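The Arm That Lives in a Computer

A school robotics club in Skallmont spent a winter teaching a machine it will never touch. I went to find out what that's worth.

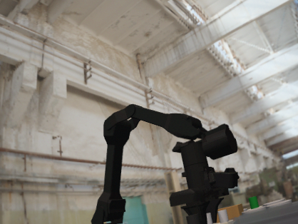
The first thing I asked the students of the Skallmont robotics club was where they kept the robot. A couple of them looked at each other. Then one pointed at a laptop.

I had driven over expecting grease. When I was in school, the shop class smelled of cutting oil and somebody was always wearing a bandage. The Skallmont club meets in a carpeted room on the second floor, next to the language lab, and the loudest thing in it is the radiator. There are desks, chargers, a whiteboard with a grid of initials on it, and a poster for the Nindport Challenge, the contest that has been eating everybody's evenings since January.

The Nindport Challenge is run entirely in simulation. Teams get a virtual arm, a virtual building to put it in, and a table with a few simple shapes on it. They write the code that moves the arm. On the closing date, 03/09/2026, they upload the whole thing, and the organizers run it on their own computers and send back a score. A team can win without owning so much as a screwdriver.

The contest's fans think this is wonderful, and I can see why. A used industrial arm costs more than the club will raise in a decade of car washes. The entry fee for Nindport is 55 dollars. Any school with a decent computer can join, including the small ones that used to stay home while the same well-funded programs took the same trophies. I have no quarrel with any of that.

My quarrel is with the brochure. It promises students "real-world automation experience," and I would like someone to show me which part is real.

Take the hall. The club's arm works in an old factory building with stained plaster, rusty pipes on the wall, and skylights between the ceiling beams. It's handsome, in a gloomy way. The students chose it from a menu, and they are proud of how it looks on a big monitor. I asked what the old walls did for the arm. They do nothing for it. The club's code gets the position of every object directly from the software, so the arm would behave the same way in a ballroom. A whole evening went into choosing that building, by the students' own account, and I couldn't get anyone to say they regretted it.

Then there is the work. The arm is supposed to pick up a green cylinder and put it down again somewhere else on the table without disturbing anything nearby. An orange box and some small white pieces share the table, and hitting any of them costs points. It sounds like nothing. I watched for most of an afternoon and came away with more respect for the people who do this than for the way it's being sold.

The trouble is mostly in the elbow. An arm like this can reach the same spot in several different poses, and left to itself the software will pick one that makes sense only to a mathematician. On one run I saw, the arm swung its forearm through a huge lazy circle to travel what would have been a few inches. On another it arrived at the cylinder from the wrong side and shoved the box clear off the table. The box dropped through the floor and kept going. The students found this very funny. I admit I did too, the first time.

They have made 2,565 attempts so far. I know the number because the software logs every one, and because it is written on the whiteboard in red and updated at the end of each session. That is far more practice than any student could get on a physical machine, and it's the strongest argument the contest has. You can fail all evening in a simulator and be home for dinner with all your fingers.

But it's worth asking what those failures taught. When a real arm hits a real box, something bends. A motor gets hot, or a cable works itself out of its clip, and the next hour is spent on the floor with a flashlight. In the club's program you press a key and the box is back where it was, without a dent. The students have become very good at pressing that key. Several of them change one number, run it again, shrug, and change it back. I asked one group why a certain setting was 300 and was told that the lower ones hadn't worked.

To be fair, I have met working engineers who would give the same answer.

The club's adviser, who asked me to leave names out of this, doesn't claim the contest teaches everything. Before Nindport, the club used kits from a company called Ahonen, and the kits had their own problems. The gears stripped. Parts took weeks to come. Two students did all the building while everyone else watched, and the club shrank to the point where the school wanted the room back. Now each student has a copy of the arm on a laptop and there's no standing around. Attendance is up. I believe the adviser, and I also noticed that the old kits are still in the closet, in their boxes, with tape over the lids.

I wanted to hear from someone on the receiving end, so I called Irska, a packaging firm across the county that takes on four trainees every summer. The supervisor I spoke with was polite about the contest. The firm likes applicants who can read code, and the simulator kids usually can. What they can't do at first is hear when something is wrong. A gripper that's about to drop a carton makes a particular sound, and people who have only worked on silent machines don't look up. The supervisor said it takes them until the end of summer to start looking up, and by then they're leaving.

I repeated this to the students. One of them thought about it and asked whether sound could be added to the simulation. Another had already started searching for a library that would do it.

When I left, they were back on the cylinder. The arm came down slowly, stopped short, and hung there while four people argued over whose change had done that. The radiator clanked. Someone pressed the key and they started over.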